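Inicio > Hilos > Viajes > Costa y montaña

Utilizamos cookies propias y de terceros para mejorar tu experiencia. Aceptar | Configurar

12 sep 2022

Abro hilo con lo que he ido apuntando sobre Pekcombe y el valle de Goria, porque varios me habéis preguntado cuándo conviene ir y cómo moverse.

Pekcombe es el pueblo del puerto. Goria queda hacia el interior, subiendo por la carretera vieja. Mucha gente duerme en el primero y sube al segundo a pasar el día. Yo lo haría al revés fuera de temporada: en Goria hay alojamiento abierto todo el año y en el puerto cierra casi todo.

Época. Para caminar, mayo, junio y la segunda mitad de septiembre. En agosto el sendero de la costa no tiene sombra y las fuentes bajan con poca agua. En noviembre llueve bastante, pero los bosques de Goria están en su mejor momento y se aparca sin problema.

Cómo llegar. Hay autobús desde Noonan, que es donde para el tren. En verano salen 5 al día y el resto del año 2, uno a primera hora y otro a media tarde. El billete se compra al conductor. Si vuestro tren llega después de comer, mirad bien el horario, el de la tarde no espera.

Con coche: la carretera entre Noonan y Pekcombe está bien. La de Goria es estrecha y tiene apartaderos para cruzarse. Las autocaravanas grandes no deberían meterse, aunque la señal de aviso está ya pasado el último sitio cómodo para dar la vuelta.

Niebla. Es lo que más condiciona el día en la parte alta. Suele entrar por la mañana desde el mar y a mediodía levanta – o no. Si vais al mirador de Endus, preguntad antes en el bar de la plaza de Goria, que desde la puerta se ve si la cumbre está tapada.

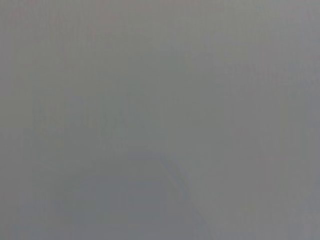 Gris de lado a lado.

Sigo. La subida a Endus son 1.000 metros de desnivel si se sale desde el puerto, y bastante menos desde Goria. La ruta larga solo la recomiendo a quien esté acostumbrado. El tramo final es de piedra suelta y con lluvia resbala. Hay marcas de pintura, algunas muy gastadas.

Agua: llenad en Goria. De ahí para arriba solo hay una fuente y en septiembre puede estar seca.

Dónde comer. En Pekcombe, las dos casas de comidas de la calle del muelle, mejor que las terrazas del paseo. Pescado del día y guisos. En Goria hay menú en la plaza y una panadería que cierra a la una. Domingos y festivos, reservad.

Tamaño del sitio, que también me lo preguntáis: Pekcombe tiene 3.000 habitantes en invierno. Hay farmacia, supermercado y un cajero. En Goria no hay cajero y en algunos sitios solo cogen efectivo.

Playas. La del pueblo es de arena y tiene poca pendiente, va bien con niños. La de poniente es de canto rodado y cubre enseguida. Llevad calzado de agua.

Me quedan por apuntar los alojamientos y el camino del faro, que estaba cortado por obras cuando fui. Cuando tenga confirmado si lo han abierto lo añado aquí.

14 comentarios · 38 compartidos · 126 me gusta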